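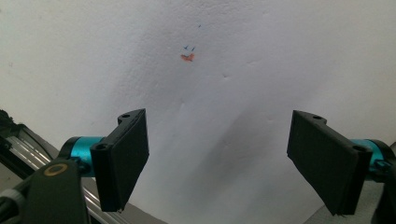
Ticket 611: Visual odometry drops out over plain white surface
Project: Vinari (hand-held gripper, wrist camera)
Component: Narkulex pose tracker
Status: Open, workaround in use

Symptom
Tracker reports "lost" when the gripper is lowered toward the white work surface. Pose freezes, then jumps when tracking resumes. Affected demos fail the trajectory check and are discarded.

Findings
1. Upper part of the view is white with faint creases. The only strong color on the surface is a small orange-red smudge and three tiny blue marks. The detector needs at least 20 stable points per view and does not get them.
2. Both black fingers and the teal cylinders give high-contrast corners. These move with the camera, so the tracker reads them as zero motion. The finger mask was off in the default config.
3. Top right is nearly washed out. Exposure lock had no effect on the Fadum build.
4. The soft shadow between the fingers has no sharp edge and adds no usable points.

Tried
- Detector threshold lowered. More points, mostly surface grain, poor matching. Reverted.
- Finger mask on. Frozen-pose error gone, but "lost" still reported near the surface.
- IMU weight raised by a factor of 2. Short gaps bridged, drift too high on long ones.

Workaround
Mask on, IMU weight at default, printed texture border placed outside the task area. Drop any demo with a gap over 400 ms.

Next
Repeat on the Tambunan rig with the same config. Attach tracker logs to this ticket. Do not merge the mask change until that run is checked.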